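Vamar Wire Dish Rack: Product Review
Erkdale Household Equipment Review

Purpose of the review
The Vamar wire dish rack was assessed for use in shared kitchens, where bench space is limited and crockery is washed in small loads throughout the day. The unit was purchased at the retail price of $80 and remained in daily service for six weeks.

Loading and capacity
The rack was used principally with everyday bowls and plates in mixed colours. Plates of standard diameter stood upright without leaning. Deeper bowls were less satisfactory, as each occupied the space of two plates and had to be placed at an angle. Reviewers found it preferable to load plates first and add bowls at the end.

The rack sits well on a plain white benchtop, and a round pink dish and a light purple plate were among the pieces in regular use. 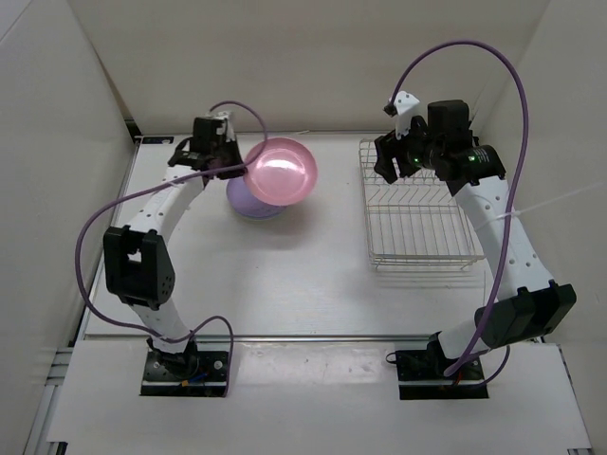 Cleaning and maintenance
The wire may be washed in warm water with ordinary detergent. Residue collected where the wires cross and required a small brush. No rust was observed during the review period. The manufacturer's leaflet gives no guidance on hard water, and this should be remedied.

Comparison
The Plemberg rack, at $109, holds more bowls but takes up considerably more of the bench.

Recommendation
Recommended for households and small staff kitchens. Larger facilities should consider a model with a dedicated bowl section.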